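The toy box that was supposed to make my daughter good at math

I have been a parent for two years now and I've started keeping a mental list of things that were sold to me as "developmental." It has a water bottle on it. It has a rug. In December it got a subscription box, courtesy of my brother-in-law Ashton Cosgrove, who is generous and believes what he reads on packaging.

The box is called Plarness. You get one every other month, matched to your child's age, and each comes with a booklet telling you what is happening inside her head while she plays. Ashton paid for a full year. I said thank you and meant it. Then I read the booklet.

Page one says the first box "builds the foundations of mathematical reasoning." Page two says it "supports emotional regulation." By page four it was doing something for her bilateral coordination and her future love of reading, and I had started to wonder what was left for the second box.

What the evidence is supposed to be

I went looking for where these claims come from, which is a bad habit of mine and the reason I don't get invited to product parties. The Plarness site has a page called Our Research. There's a photo of a woman in glasses looking at a clipboard. Under it is a paragraph about a study from 1997, and when I finally found the thing in the footnotes, it had 17 children in it.

Seventeen! My daughter's daycare has more kids than that in the yard before lunch. They were also all older than mine, and they were watched over a single afternoon. The authors were careful people, as far as I can tell. They said the kids who already liked spatial toys did a bit better on a spatial task, and that they couldn't say which way around that worked. Somewhere between their last paragraph and my booklet, the doubt fell out.

I don't think anybody at the company is lying. I think someone in marketing got a summary of a summary. But I'm the one being asked to pay $158 for the next year once Ashton's gift runs out, and for that I'd like the doubt put back in.

What she does with them

My daughter's approach to the expensive toys is to carry one part of each around the house. For most of a month it was a wooden ring, which went into the bath, the car seat and once my shoe. The rest of the set stayed on the shelf in its calming shades of oatmeal. (Why is everything oatmeal? Who decided children want to live in a yoga studio?)

Peg toys have done better here. They're old, they're cheap, every secondhand store in Imrie has a bin of them, and none of the ones I've bought came with a booklet. They tend to be loud colors, too. I like a red block with an orange top, and a purple peg and a green one standing up out of it. You can spot that from across a room, which matters when you are crawling around at 6 a.m. looking for it.

Do pegs and slots teach her anything? Probably something. So does the cupboard with the pot lids. I can't tell the two apart by looking at her, and I doubt the people who wrote the booklet could either.
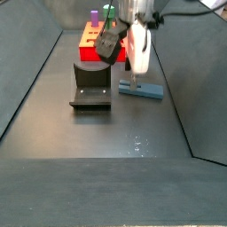

The part where I argue with a friend

I complained about all this to Chiharu Sugiyama, who taught preschool in Ostavport for years before she moved up here. I was expecting an ally. She told me I was being a snob.

Her point, more or less, was that the booklet isn't for the child. Lots of new parents feel silly sitting on the floor, she said, and if a piece of paper tells them it's important work, they sit there longer. She'd seen it with the take-home bags her school sent out. Parents who had instructions played more than parents who didn't.

Fine. I'll give her that one, partly. I sat on the floor with the Plarness box myself for a good hour the first night, mostly out of guilt. But you could get the same result with a free sheet of paper that says "sit on the floor with your kid." The claim about math is extra, and the extra is what we're being charged for.

She also said I should stop reading footnotes at night. No comment.

What I'm doing about it

I've canceled the renewal. It took two emails and a chat window that wanted to know if I was "pausing the journey." Another company, Pluselar, has already found me – I assume the cancellation got sold to somebody – and its ads promise a curriculum from birth. I'm curious what's on the syllabus for week one.

Ashton's remaining boxes will keep coming and she'll keep picking one piece out of each. Her birthday is next, and the only thing I've asked people for is books, any books, used is fine. My mother wants to know whether the books should be developmental.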